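Reddy Foods extends Prillorside reduced-sugar baking range with portioned custard tart base

Poltberg, Tue 17 April

Reddy Foods will add a shelf-stable custard tart base to its Prillorside range of reduced-sugar baking mixes, the company said today. The product will be supplied to cafés, aged care kitchens and school canteens in a 2000 g foodservice pouch, with a smaller retail pack to follow in July.

The base is a dry blend of milk solids, modified maize starch, whole egg powder, sugar, erythritol, salt and natural vanilla flavour. It is reconstituted with water or reduced-fat milk and baked in a standard tart shell. Total sugars in the filling, made up with water to the directions on the pouch, are 6 g per 100 g. The existing Prillorside full-sugar custard base, which remains on sale, is unchanged.

Marisol Cervantes, product development manager at Reddy Foods, said the main technical problem had been texture.

"Sugar does more in a custard than sweeten it. It raises the temperature at which the egg proteins set, and it holds water. If you take most of it out, the filling sets early, then weeps in the cabinet. We adjusted the starch and the egg fraction together until the set point came back to where a pastry cook would expect it."

Trial batches were baked at the company's test kitchen in Poltberg in deck, convection and combination ovens. The recommended setting is 170 °C in a convection oven for 22 minutes, using shells of 80 mm diameter and a fill weight of 60 g. Deck ovens need a longer bake and a lower top heat. Full tables for each oven type are printed on the inside of the carton and are included in the technical data sheet.

Colour was the second matter addressed in development. Erythritol does not brown in the way that sugar does, and early batches came out pale. The final blend relies on the milk solids for surface colour. Bakers who want the darker patches of a traditional tart may raise the oven to 210 °C for the last three minutes, provided the centre of the filling has already reached 82 °C.

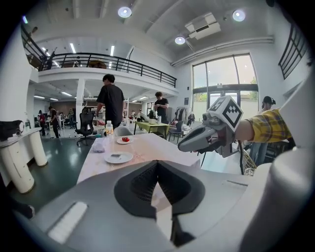
Holding tests were carried out over 48 hours in a refrigerated display cabinet at 4 °C. Tarts were weighed on removal from the oven, then at 12-hour intervals. Moisture loss from the filling at 24 hours was within the limit set for the full-sugar base. At 48 hours the shell had softened, and the company recommends sale within one day of baking where a crisp shell is wanted. Freezing the baked tart is not recommended. Unbaked filled shells may be frozen for up to four weeks and baked from frozen with an additional six minutes.

The mix will be blended and packed at the company's Uren plant, where a second ribbon blender was commissioned last year. The blender has a working capacity of 1000 kg per batch. Egg and milk are declared allergens in the product, and the line is also used for mixes containing wheat and soy. A full clean and swab test is carried out between products.

Crisóforo Cisneros, operations manager at Uren, said the pouch format had been chosen after discussion with distributors.

"The old base went out in 10 kg sacks. A small café would open one and still be scooping from it a month later, by which time it had picked up moisture. One pouch makes a morning's bake for most of them. It also stacks flat on the pallet."

The pouch is a foil laminate with a press seal and has a shelf life of 12 months unopened. Once opened it should be kept sealed below 25 °C and used within 14 days. The carton holds six pouches. Made up to the directions, the contents of one pouch fill nearly 100 shells of the standard size, depending on depositor settings and wastage.

Price and availability

The foodservice pouch is available to order now through existing Reddy Foods distributors. Wholesale pricing is set by the distributor and varies with freight zone. The minimum order for direct accounts is one carton.

The retail pack will contain 600 g of mix and will carry home oven directions, including a method for a single 23 cm tart. Labels for the retail pack are being finalised. They will state the erythritol content and carry the advice that excess consumption may have a laxative effect.

Natalia Ledesma, a consulting dietitian who reviewed the nutrition panel for the company, said the tart should still be treated as an occasional food.

"The filling has less sugar in it. The shell is the same shortcrust it always was, and that is where most of the fat and a good part of the energy come from. Portion size remains the most useful thing for people to look at."

Reddy Foods does not supply shells. Bakers using a sweet pastry shell should calculate total sugars for the finished tart from their own recipe or from the shell maker's specification. A spreadsheet for this purpose can be requested with the data sheet.

Samples

Sample pouches of 500 g are available at no charge to registered food businesses. Requests should state oven type, shell diameter and usual daily volume so that the correct bake table can be supplied. Samples are dispatched from Uren on weekdays.

About Reddy Foods

Reddy Foods manufactures dry bakery mixes, custards and fillings for foodservice and retail customers. Its head office and test kitchen are in Poltberg and its blending and packing plant is at Uren. The Prillorside range includes muffin, slice, sponge and custard mixes in full-sugar and reduced-sugar versions.

Media enquiries: Estrella Rosales, communications, Reddy Foods, Poltberg

Technical enquiries and data sheets: Yolotzin Nava, customer technical service, Reddy Foods, Uren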